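Cleaning Automation at Wurnusville: Questions From Housekeeping Staff

Put together by the staff side of the Cludilico working group. Management has its own FAQ. We read it, and we still had questions.

Last updated in March.

What work are they trying to automate?

Guest bathrooms, starting with the vanity: the counter, the basin and the faucet. Bedrooms and linen are not part of the Kitivora project so far, though the word "so far" does a lot of lifting in the meetings.
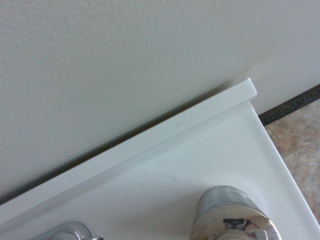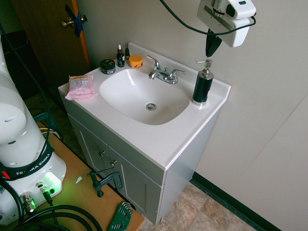 Bathroom vanity, white countertop and chrome fixtures.

Who decides whether the trial becomes permanent?

The site director, Omprakash Bhatt, after a review with the regional office. Staff get one seat at that review and no vote. We asked for a vote and were told it would be "considered."

Will I lose my job?

The written promise is that no housekeeper will be let go during the trial. It says nothing about what happens afterward, or about people who leave and are not replaced. Read it yourself before you take anyone's word for it, ours included.

They say it saves 228 hours a year. Is that true?

It's the supplier's estimate. It leaves out setup, moving the equipment between rooms, and the time one of us spends redoing a counter. We asked for the working behind the number and got a slide.

Last year we cleaned 3,263 rooms by hand. The plan for this year assumes 3,079, with the same staff on fewer shifts. Make of that what you will.

Does my pay change if I work alongside the robot?

No. Pentti Vuorinen in payroll confirmed that minding the machine is paid at the normal room rate. We think it's extra responsibility and should be paid that way – that request is still open.

Can I refuse to take part?

For now, yes. Tell your shift lead before the rota goes up. If you do take part, you must have the 5-hour safety training first, on paid time.

What if it breaks something a guest left on the counter?

Fill in the Rajput damage form and write down that the machine was running. Don't sign anything that puts the damage under your name.

Where do I send a question that isn't covered?

Leave it in the box by the time clock, signed or unsigned. Answers go up on this page once we have them in writing.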